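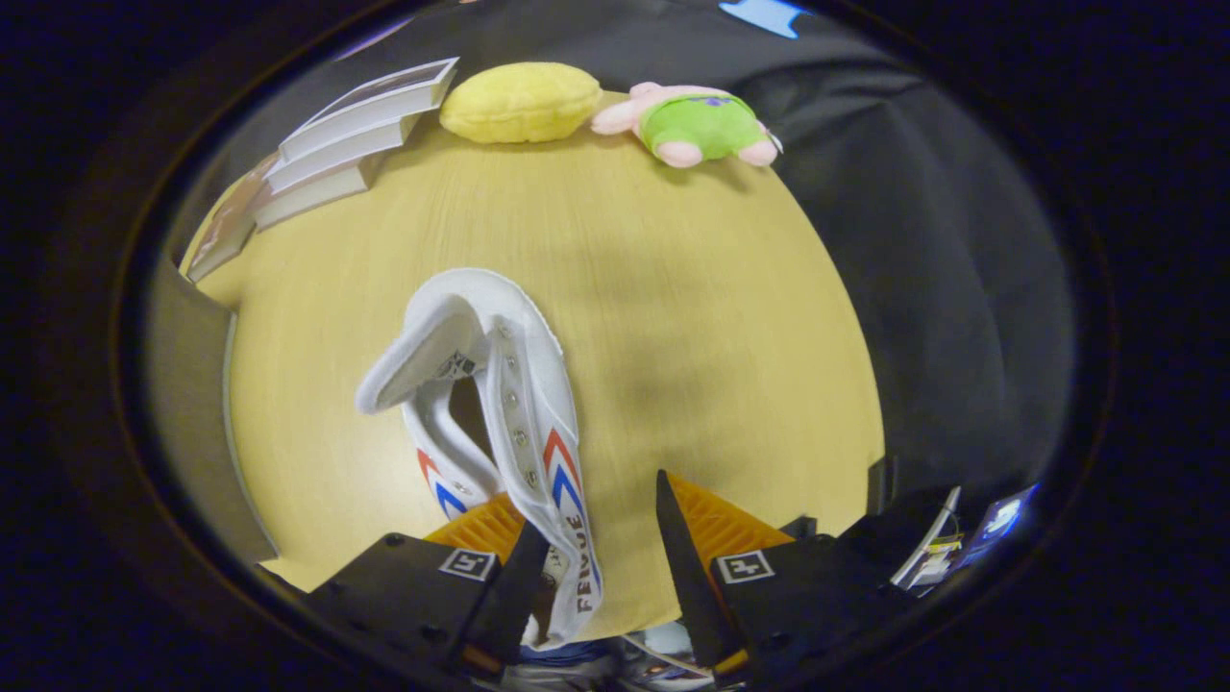

Washing Canvas Shoes at Home

Readers of this blog have asked for guidance on the washing of white canvas shoes. The method set out below has been followed in my household in Evstead for 9 years, and it was first given to me by my former neighbour, Soledad Troncoso.

Laces should be taken out and washed separately in a small bowl. Loose dirt is brushed off while the canvas is still dry. The uppers are then cleaned with plain soap and cool water, using a soft nail brush, and the rubber is treated last with a paste of baking soda.

Bleach is not recommended. It was tried once on a pair bought in Montecinos, and the canvas turned yellow along the seams within a day.

Drying

Shoes should be packed with white kitchen paper and left in the shade for 24 hours. Newspaper may leave marks. The paper ought to be changed after 3 hours, and again before bed if it feels damp. Radiators should be avoided – the glue around the sole does not take kindly to heat.

Amna Sethi has written to suggest a little white vinegar in the final rinse. I have not yet tested this and will report in October.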